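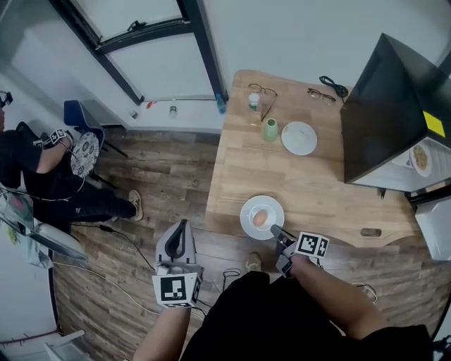 Photo: Fontana project office

Hi all, August update on the Fontana breakfast club! We served 1,206 breakfasts this month, which I'm thrilled about (eggs are still the big favorite, toast close behind). Your grant covered the Lullutar delivery fees, and we have $200 left over for September.

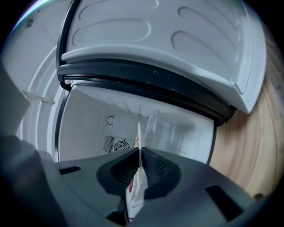
The mini fridge, door open

Fruit is still a headache. Undero raised its prices, so I've asked Flotow for a quote and I'm waiting to hear back. We also added 20 new families, and 8 more are on the list – I'd love to talk about that soon!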